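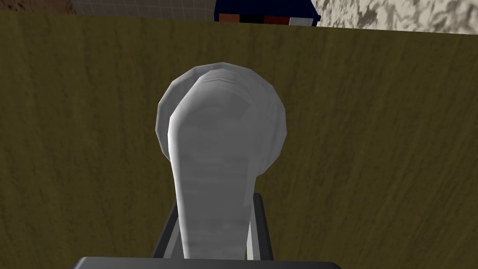
How Does a Robot Learn to Pick Things Up?

Think about the last time you picked up a spoon. You probably didn't plan it at all. Your eyes found the spoon, your hand went down to it, your fingers closed, and up it came, all while you were thinking about your cereal.

Now imagine you have never picked up anything in your life. You have only two fingers, they are stiff and straight, and they can only move closer together or farther apart. You don't know what a spoon is. How would you even start? Would you grab the round part or the long part? How hard would you squeeze?

That is the puzzle a robot has to solve, and a group of researchers at the Andinton lab have spent a good long while on it. Their project is called Trestix, and we think it is one of the nicest examples of how people teach machines, so pull up a chair and we'll tell you how it goes.

Practicing in a pretend world

You might guess that the robot practices by picking up real things, over and over. Some robots do learn that way! But it is slow, and things get dropped, and somebody has to walk over and put everything back on the table each time. So the Trestix robot does nearly all of its practicing inside a computer, in something called a simulation.

A simulation is a bit like a video game. There is a pretend table in it, and a pretend gripper (that's the robot's hand), and pretend things to hold. The computer works out what would happen if all of it were real. If the gripper lets go, the object falls. If the fingers close in a silly spot, the object can tip or slide away, just as it would in your kitchen.

The shapes in a simulation are often very plain. Many are built out of small flat pieces joined together, so a round edge may look a tiny bit bumpy, like a circle you cut out of paper with straight snips of the scissors. A shape can be all one color and have no name. It might look like a handle, or a lever, or nothing much at all. That's fine with the robot, which has never seen a handle anyway.

Try, try, and try again

In September the team gave the robot 149 different shapes. For each one, the computer picked a place to grab, closed the fingers, lifted, and then waited to see if the shape stayed put for 3 seconds. If it did, that try was marked as a good grasp. If it fell, the try was marked as a miss. (Grasp is the word scientists use for a way of holding on to something.)

Altogether the robot made 2,477 tries, and 1,010 of them were good. Maybe that sounds like a lot of misses to you – it is! But the misses were kept and used too. A computer program called Ploreck looked through all the tries, the good ones and the bad ones, and searched for patterns. Where were the fingers when the shape stayed up? Where were they when it fell?

After a while Ploreck could look at a shape and make a guess about the best place to hold it, before the fingers moved at all.

Changing the scenery

Here is a part we like very much. The team kept changing the pretend room. Sometimes the table looked like wood and sometimes like stone. The walls changed, the floor changed, and the light came from somewhere new.

Why go to all that trouble? Well, suppose you only ever practiced catching a ball in your own backyard, next to the same green fence. You would like to be able to catch one at the park too! A robot that always sees the same table may get mixed up when it meets a different one. If the scenery keeps changing, the robot learns to pay attention to the thing it is holding, and the wallpaper doesn't matter so much.

Out of the computer

The next step is to try it with a real robot arm. The team has one, and they call it Escobar. Real things can be slippery or squashy or heavier at one end, and a simulation never gets all of that quite right, so Escobar will have plenty to learn.

Try it yourself

Tape a craft stick to your thumb and another to your pointer finger, so that they stick out past your fingertips. Now try to pick up a wooden spoon, an eraser, and a sock. Which one was hardest? Try holding the spoon near the end, then in the middle, and see what changes. If you like, make a chart of your good grasps and your misses, the way the Trestix team did.

Words to know

Gripper: a robot's hand.
Grasp: a way of holding something.
Simulation: a pretend world inside a computer that follows rules like the real one.

Posted Saturday, December 4, 2021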